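Home › Gallery › Small Rooms › Sorting Baskets

Sorting Baskets with Paper Labels

Posted 12/07/2023 by Ilgın Kaplan

These are the woven baskets I wrote about in June, when we were clearing out the supply shelves at Cendby. Several readers asked to see them on a table before they bought any. The idea is simple enough. One basket gets one kind of thing, and a sheet of paper in front of it says what goes in. We use them for play food, craft supplies and, at home, real groceries.

The pictures are small on this page. The weave shows up better if you open them at full width.

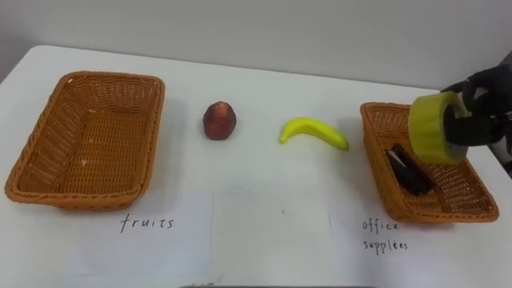 Photo: Emmett Doucet / Tririne

Two baskets at the ends of a white table, with the "fruits" sheet in front of the left one. The red fruit and the banana are on the table between them, and the yellow tape is over by the basket on the right. I like a wide gap in the middle. It gives you somewhere to put things down while you decide where they belong.

The labels are plain white paper and black ink, written by hand. I tried printed cards first, the folded kind that stand up, and they fell over every time the table got bumped. A flat sheet stays where you put it. Write the word large and leave the rest of the sheet blank. Lower case is easier for children who are just starting to read.

A note on the baskets themselves, as this is what most of the mail was about. They are listed under item 2904 in the Rosenthal catalog. We ordered five and kept all of them. Wicker sheds a little at first, so tip each one over and tap the bottom before you use it. A dry brush gets into the weave better than a cloth does.
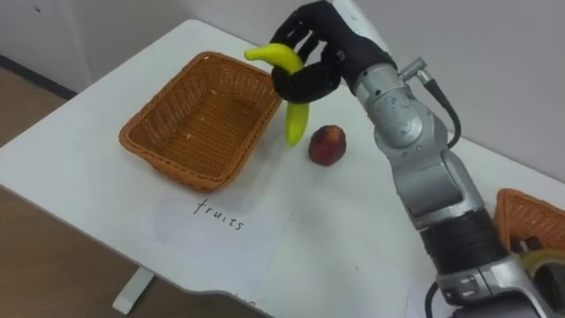 The sloped sides make it easy to reach in from any direction, and the braided rim gives you something to hold when you move the basket full. I would not stack them. The rims catch on each other and the weave starts to pull apart at the corners.

On a white table the paper nearly disappears and all you notice is the word. If you want the sheet to stand out more, use colored paper or put a dark mat under it. On our wood table at home I have never needed to.

More galleries in this series: Clusell Pantry Shelves - Hooks and Rails - Drawers Without Dividers

Pictures may be reused with credit to the photographer.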